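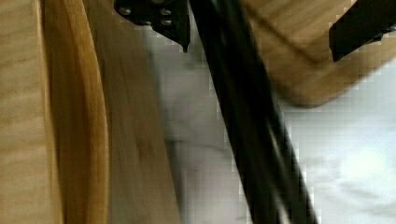
May 22, 2020

I gave the whole day to the wood. Since the lockdown began I have kept every leftover piece from the shelf work, and there are too many now. So I decided to sort them by colour first, and only after that by length.

The pale ones are the easiest. They have thin straight lines in the grain and they look clean even without oil. The tan planks are more difficult, because no two of them agree. One is almost grey in the morning and brown after lunch, when the sun comes to that side of the room. My favourite is still the curved strip, the orange one with the shine. I don't know what to make from it. Lalit Jaiswal says it should be the front edge of a small tray, and he may be right, but a tray needs two of them and I have one.

In the afternoon I telephoned Vivek Vishwakarma to ask about glue. He uses the one from Awasthi and leaves it for 40 minutes before he touches anything. I am not so patient. Last week I moved a joint too early and had to scrape it and begin again – a whole evening lost. This time I will write the hour on a paper and put it beside the work.

My back hurts a little from bending. I ate late, rice and the rest of the beans, and then I went back only to look, and stayed until ten.

Tomorrow I want to plane three boards, the ones which are a bit twisted. If they come out well, I will keep them for the box I promised my sister for August. She wants it without any varnish. I must ask her again about the lid.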